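4. The sorting bay and the people who work in it
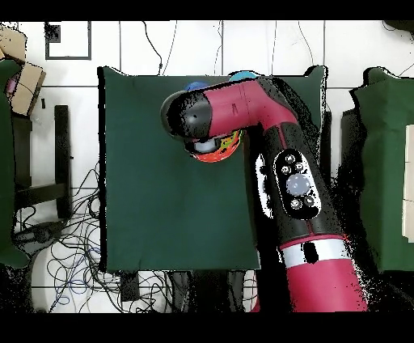 4.1 Setting

The returns hall at Plakarthorpe takes in play equipment that schools and nurseries have hired for a term and sent back. Balls make up the largest share of it by a wide margin: foam balls, rubber playground balls, patterned beach-style balls, and the small firm ones used for hand exercises. Before the arm was brought in, every one of them was picked out of a carton by hand, turned over, squeezed, judged and dropped into a tub. The hall handled 2480 items in the February we used as our baseline, and nearly all of that work was done standing up, with the shoulders rounded and the neck bent forward.

Our study followed the 14 people on the sorting team through the move to shared work with a single robot arm, which the team simply calls "the arm". We began before it was switched on, and we stayed long enough for the novelty to wear off. Interviews were led by Zawadi Kioko and Laiba Jatoi, and the observations on the floor were shared among all the authors. What follows is mainly about the people. The control method and the grasp planner are covered in Section 3.

4.2 What the arm took over, and what it did not

The division of labour was settled on the floor. The first plan, drawn up by the project partner Semevon, gave the arm the whole sequence from carton to tub. This lasted a few shifts. The arm could pick a ball from the green cloth reliably once the ball had come to rest, but a carton full of mixed items was another matter, and the sorters grew tired of waiting while it tried and tried again. Shazia Rana, the shift lead, asked whether a person could tip a few balls on to the cloth and let the arm lift them from there (Figure 4). We tried it the same afternoon and never went back.

Figure 4. The arm at work over the central table, with three balls on the green cloth. The gripper is over the multicoloured ball; a dark blue and a turquoise-blue ball are partly hidden behind the arm. Further cloth-covered surfaces stand to the left and right.

The cloth itself deserves a mention. Bare tabletops let the balls roll, and in early trials the team spent a good deal of time on their knees fetching them. Heavy green cloth was suggested by Wajid Qureshi, who had used something like it for sorting beads. It slowed the balls down and gave the vision system a plain, even background to work against. It also made the bay quieter, and seven of the people we interviewed brought up the quiet before we had asked about noise at all. We were delighted by this. A length of fabric did as much for daily comfort in the bay as anything we had written in software.

Squeezing stayed with the people. A sorter can feel a slow puncture in a second, and can tell a ball that is soft because it is cold from one that is soft because it is finished. We had planned to move this judgement to the gripper in a later phase. After watching the team for a week we dropped the plan, partly on technical grounds and partly because it was so plainly the bit of the job that people were proud of. One sorter, 21 years in the hall, could name the school a ball had come from by the kind of wear on it. She was right often enough that her colleagues had stopped checking.

4.3 Changes to the working day

The clearest change was in posture. In the baseline month, sorters spent most of each shift bent over cartons. With the arm doing the lifting and placing, the same people moved between tipping, checking and packing, and changed position far more often. Reports of neck and shoulder pain at the end of a shift went down for most of the team. Two people reported no change, and one reported more pain in the wrists, which we traced to the height of the tipping station. It was lowered and the complaint went away.

The second change was in talk. We had expected conversation to drop, as it often does when a machine sets the pace. In our notes it rose. Under the old layout each sorter faced a wall of cartons with their back to the next person. Under the new one, people stood facing each other across the bay, and the short waits while the arm travelled were long enough for a sentence or two. Much of this talk was about the arm. People guessed which ball it would choose next, argued over why it had gone for the far one, and greeted a clean pick of an awkward shape with real pleasure. Laiba Jatoi's field notes from the third week record a cheer loud enough to bring somebody over from the packing line.

There was also a change in who knew what. The arm has its own buttons on the forearm, and in the beginning only the engineers touched them. Fahad Usmani, who was responsible for training, made a point of teaching everyone to stop the arm, move it by hand and start it again, with no supervisor standing by. It took one short session each. The effect on confidence was striking. Before the training, when a pick went wrong, people stepped back and called for help. Afterwards they stopped the arm, pushed it clear, moved the ball and carried on. Calls to the engineers fell so steeply in the following fortnight that we first suspected a fault in the call log.

4.4 What people said

At the end of the study we asked each sorter whether they would choose to go back to the old arrangement. Twelve would not, one had no preference, and one would. The last of these gave reasons that we think deserve room here. He had liked working at his own speed and getting ahead early, so that the last hour could be taken gently. With the arm, the pace was even all day. It was easier on his back and, in his words, "flat". Others described the same evenness as a relief. We do not think either view is mistaken, and a later version of the schedule, in which sorters can build up a stock of checked balls and then let the arm work through it, was written with his remarks in hand.

Worries about jobs came up in 11 of the interviews before installation and in four of those held at the end. Management at Plakarthorpe had promised in writing that no post would be cut during the study, and the promise was kept. Two sorters moved, at their own request, to the repair bench, where there had been a backlog for years. Neither we nor the team can say what will happen over a longer period, and several people told us plainly that they would believe it when they saw it. The fall in worry should be read with that in mind.

The cables were the most common complaint. The bay was put together as a trial, and the wiring ran across the tiles where people wanted to walk. This came up so often that Zawadi Kioko gave it its own code in the interview analysis. Proper floor channels have been agreed for the permanent bay, and anyone setting up something similar should settle the matter before the first shift. It is dull work and it made a great difference to how welcome the arm felt.

4.5 Throughput

Speed was not our main interest, but readers will want it. Working together, people and arm cleared some 88 items an hour once the tipping routine had settled. The hand-only rate was higher in the first hour of a shift and lower in the last, and over a full day the shared arrangement came out slightly ahead. The more useful result for the hall was how steady the rate stayed. The packing line next door could plan around it, and the end-of-day pile that used to be left for the morning shift became rare.

The hire firm Khattak, which owns the stock, has asked for the same layout at its smaller hall in Ivside. The team there is half the size and handles more soft toys than balls, so the cloth, the tipping and the division of labour will all have to be worked out again with the people who do the sorting. Shazia Rana will spend the first weeks there with the new team, and we will be repeating the interviews with the same questions, plus a new one about cables.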